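Updated Sep 11, 2026. Kitchen and house tips for anyone renting in the old port at Kerkier. Mostly from my own stays, a few from other people. Fix your own typos, I'm typing this between loads of laundry.

## Before you unpack

Open every cupboard. Rentals in the walled part are old warehouse floors cut up into apartments and the kitchens went in wherever a pipe could reach. You may find the pans in the bedroom. I have.

Run the cold tap till it goes clear. Upper floors take longer. If it still looks like tea, tell the agency and buy water at the foot of the harbor stairs, the shop on the left, not the kiosk by the ferry (double the price).

Look for the fuse box now, in daylight. Usually behind the front door, sometimes out on the landing under a little wooden flap. Kettle plus oven plus hair dryer = dark apartment. Kettle plus oven is ok most places.

Windows: the shutters on the sea side swing hard. Hook them. Wind gets up after lunch.

## The stairs

Everything you buy gets carried up. The harbor stairs are 120 steps if you count the broken one at the bottom. So:

- backpack for bottles, bag for bread
- melons last
- never two full bags in the same hand, the rail is on the left going up
- fish goes in a lidded tub. Bags leak, and the cats on the stairs know it

Hervé Baudry, who has had the apartment over the chandlery since forever, lowers a basket on a rope for the small stuff. Works great if you have somebody at the bottom. Line it with a folded towel or eggs won't make it.

## Plates, bowls, what to bring

Most places give you six of everything, heavy white stuff, and they do charge for chips. For the terrace or the roof get a stack of plastic. Yazıcı, the hardware place behind the old customs house, sells it loose by the door and you can leave it behind for the next people when you go. Throw a cloth over the roof table first. Roof tables are filthy, gulls.

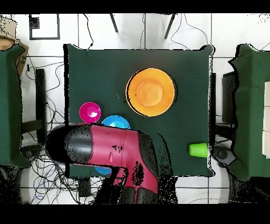 *Orange plate, green cloth.*

Cloth tips since people ask. Dark colors. Wet the underside of the corners a bit and it grips the table till you get clips. Clothes pins are fine on a thin table top, too weak on a thick one. Shake it out over the bath and not over the street – the street is somebody's lunch.

Red wine on a light cloth: salt right away, then cold water, then leave it alone. Fish oil: dish soap straight on the spot, dry, before any water. Squid ink, good luck.

## Market

Covered market is the long shed where the customs men used to weigh cargo. The iron hooks are still up. Go early for fish, late for vegetables (they knock the price down in the last half hour). Sellers from Drallano come over on the first boat with the soft white cheese. Buy it only if you're eating it the same day. It weeps. Put it in a strainer over a bowl, fridge, top shelf, and pour off the water at bedtime.

Anchovies in salt: rinse, soak in milk while you make everything else, pull the bone out with your fingers. Don't use a knife, you'll lose half.

Bread is baked dark here and goes hard by night. Don't toss it. Run the crust under the tap for a second, hot oven, few minutes, good as new. Next day it's soup.

Spices – the shop with the brass scale. Owner will tell you the town had over 1,000 ships a year in the pepper days. No idea if thats true. The pepper is good. Buy whole, crush it with the bottom of a pan, rental grinders are always broken.

## Small kitchen, small counter

One counter, usually the width of a cutting board. Pull a drawer open a little and lay the board across it, now you have two. Push it shut before anyone walks past with a hot pan.

Put bowls inside bowls as you empty them. Biggest at the bottom, and scrape each one before it goes in or you'll be washing the outsides too. Keep cups off the tiled ledge, it slopes.
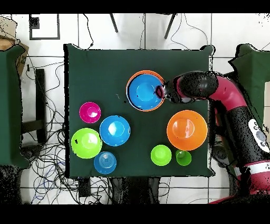 Same goes for the sink. They're shallow stone ones in the older buildings and they splash, so lay a dish cloth flat in the bottom before you start. No lemon or vinegar on the stone! It leaves pale rings and they come out of your deposit. Plain soap, soft brush, done.

Drain smells: boiling water at night, plug in. The Riser (that's what locals call the big old pipe up the back of the buildings on Weighhouse Row) burps when the tide is high. Plug in, window open, wait it out.

## Damp

Sea side apartments are damp right up thru April. Salt goes solid, so rice in the shaker or use a little dish with a lid. Matches too – keep them in a jar. Crackers, jar. Coffee, jar. Basically save every jar.

Thibault Rey swears by a bowl of charcoal in the closet. I tried it, closet still smelled like a boat, but my shirts weren't limp, so maybe.

Don't dry towels on the sea balcony overnight. Stiff as a board and salty. Courtyard side, before noon.

## Leaving

Empty the fridge, prop the door with a spoon or something so it doesnt go moldy. Oil, salt, half a bag of pasta – leave on the landing shelf, it'll be gone in an hour. Glass goes in the green bin by the arch. Trash goes down after dark only, they do fine you.

Shutters hooked shut. Gas off at the bottle, turn it right. Keys in the box, and pull the box door once to check, mine popped open last time and I was already on the ferry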